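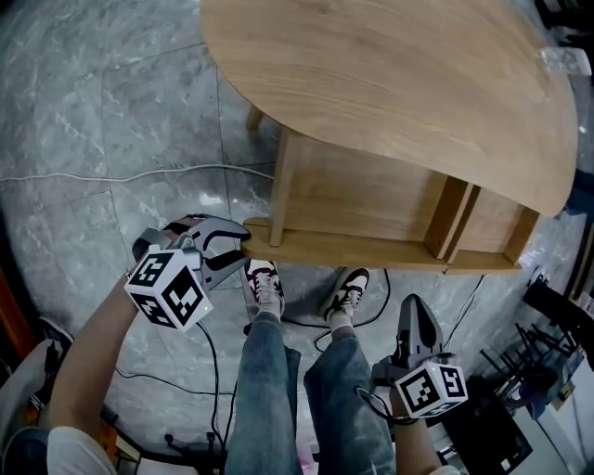
Moving a side table up two flights, no lift, and now one joint has gone wobbly

Posted by Fernanda Abreu
29 November 2023

Hi all, bit of a rush as the van is booked and I'm still packing. Got a pale wood side table, rounded top, shelf underneath. Got it down from my old flat fine but one of the joints at the bottom has started to move. Not come off, just a click when you lean on it. Two questions really.

Do I glue it before the move or after? New place is second floor, tight stairs with a turn half way. And what glue, the bloke in the shop tried to sell me three differnt ones. There's also an old wax or oil on it, don't know which, and a white ring on top from a mug. Would like to sort that too but not if it makes the glueing harder.

No clamps. Have got rope, a bike inner tube and a lot of old towels. Budget is 22 quid, less if poss.

Souad Ait Ali

After. Glue it after. If you do it tonight and carry it tomorow you'll just crack it open again, then you've got old glue in the joint as well as new and that's a pain to get out.

For the move: blanket round the whole thing, tape on the blanket and never on the wood. Carry it from under the top, not by the shelf. Shelves on these are often just held by a couple of dowels, they don't like being used as a handle. On the turn go legs first, one person below, one above, and the one below calls it. Did 11 house moves in my twenties, only broke one thing and that was a lamp.

Glue: plain white wood glue. The small bottle. You don't need the waterproof one for a table that lives indoors.

How to, once you're in:
Pull the joint open as far as it wants to go, don't force it.
Scrape out any old glue, old toothbrush and warm water, let it dry a full day.
Glue on both faces, push together, wipe the squeeze-out with a damp rag.
Inner tube wound round tight is a perfectly good clamp. Towel under it so it doesn't mark.
Leave overnight. Longer if the flat's cold.

Don't sit a telly on it the next morning.

Anas Hegazy

just put a screw in it. 38mm, pilot hole first. done in 9 minutes. glue is for people with spare time

Hala Helmy

Please don't put a screw in it. Sorry Anas. Screw through a dowel joint splits the end of the rail as often as not, and then it's a proper repair.

Agree with Souad on the rest. One thing to add, check the other joints while you're at it. If one's gone the others have usually dried out too. Hold the top, rock it gently, listen. Ours came out of a house with underfloor heating and all the bottom ones went the same winter, did them in one go in February and it's been solid since.

White ring: leave till the glue has set. Then try a dry cloth and a warm iron, no steam, few seconds at a time, keep lifting to look. Works on wax mostly. If it's oiled you may need very fine wire wool with a bit of the same oil, go with the grain. Try it on the underside first. A black ring is a different problem, that's water got right into the wood.

Old towels also good for the door frames on the way in. Landlords notice door frames.

Fernanda Abreu

Thanks both (and Anas, no). Will wrap it and leave the glue till we're in. Ring is white so will have a go with the iron, if I can find which box it's in.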